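Section 4. Screen Lock and Fingerprint Enrollment

This section applies to the Tisto tablet running Fulero system software version 16 or later. Tablets with earlier software must be updated before enrollment. Refer to Section 2 for the update procedure.

4.1 Before you begin

The fingerprint sensor is located in the power button on the upper edge of the tablet. Clean the button with a dry, lint-free cloth. Do not use alcohol, glass cleaner or compressed air.

The battery must be charged to at least 16 percent. The enrollment screen will not open below this level.

A passcode is required before any fingerprint can be stored. The passcode remains valid at all times and is requested in the following cases:

After a restart
After five failed fingerprint attempts
When a fingerprint is added or deleted
When the tablet has remained locked for more than 100 hours

4.2 Setting a passcode

1. Open Settings and select Security.
2. Select Screen Lock, then Passcode.
3. Enter a passcode of six or more digits. Repeating and consecutive digits are rejected.
4. Enter the passcode a second time and select Confirm.
5. Record the recovery code shown on the next screen and store it away from the tablet.

CAUTION: The recovery code is displayed once. If both the passcode and the recovery code are lost, the tablet can be used again only after a full reset, and all files stored on it will be erased.

4.3 Enrolling a fingerprint

1. Open Settings, select Security, then Fingerprints.
2. Enter the passcode.
3. Select Add Fingerprint.
4. Rest the finger on the power button without pressing it. Lift the finger when the tablet vibrates.
5. Repeat step 4 until the progress ring is closed. Change the angle of the finger slightly each time.
6. Enter a name for the fingerprint and select Save.

Up to four fingerprints may be stored. Fingerprint data is kept in the secure memory of the tablet and is not included in backups made with Thongdee Sync.

NOTE: If the message "Sensor Covered" appears, remove the protective case and start again from step 3. Cases in the Jirach series have an open cutout above the button and may remain in place.

4.4 Adjusting the lock delay

The lock delay is the time between the screen turning off and the tablet locking. The factory setting is five seconds.

1. Open Settings, select Security, then Lock Delay.
2. Select a preset, or select Custom and enter a value from 1 to 170 seconds.
3. Select Apply.

Tablets managed by an organization may show this setting in gray. Contact the administrator of the organization to request a change.

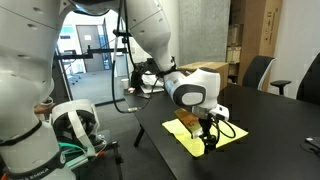 Figure 4-1. White robot arms and a black table, with a headset at lower left.

4.5 Reviewing the unlock record

The tablet keeps a record of the last 1000 unlock events. Each entry shows the time and the method used.

1. Open Settings, select Security, then Unlock Record.
2. Select an entry to view its details.
3. To save a copy, select Export and choose a folder. The passcode is required.

Erasing the record does not remove stored fingerprints. To delete a fingerprint, return to the Fingerprints screen, select its name, and select Delete.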